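Kids' Corner > Food and Growing > Fruit > What Is a Fruit, Anyway?

If you asked a gardener at the Nondell orchard what a fruit is, you would probably get a very long answer, because gardeners love this question (and so do we!). The short answer is that a fruit is the part of a plant that holds its seeds. A flower blooms, a bee or some other visitor brings it pollen, the petals fall off, and a little bump behind the flower starts to swell up and up until one day it's something you'd like to eat.

Let's start with apples and pears, which are cousins. Both grow on trees, and both keep their seeds tucked in a core right in the middle. You may think all pears are shaped like a light bulb, but there are Asian pears too, and those are as round as an apple, with pale skin and a nice loud crunch. In May the apple trees at Nondell are covered in blossoms, and each apple you pick in the fall began as one of those!

Mandarin oranges belong to a different family, called citrus. Peel one and you'll find it already divided into segments, so it's easy to share with a friend, or with 3 friends if you are feeling generous. The peel is full of tiny pockets of oil, and that's why your fingers smell so good afterward.

And then there are bananas, which are the odd ones out. A banana plant looks like a tree, but it has no wood in it at all. It's really a giant herb, and botanists call the banana a berry! If you cut one across, you might spot some tiny dark specks in the center. Those are all that's left of its seeds.

Fruits change as they ripen, too. A banana goes from green to yellow, and after a while little brown spots show up on the skin, which means it's getting sweeter inside.

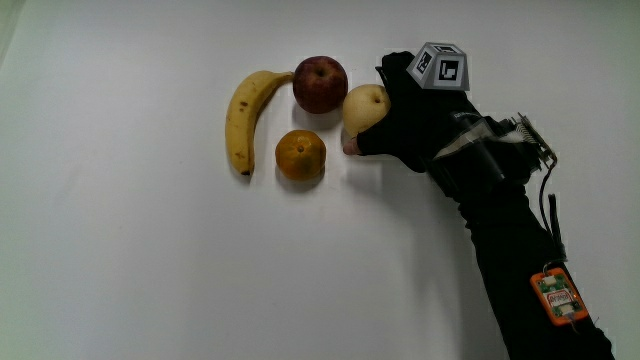
So the next time there's fruit on your kitchen table, pick up one of each kind, give it a good sniff, and see if you can find the spot where the stem used to join it to the plant.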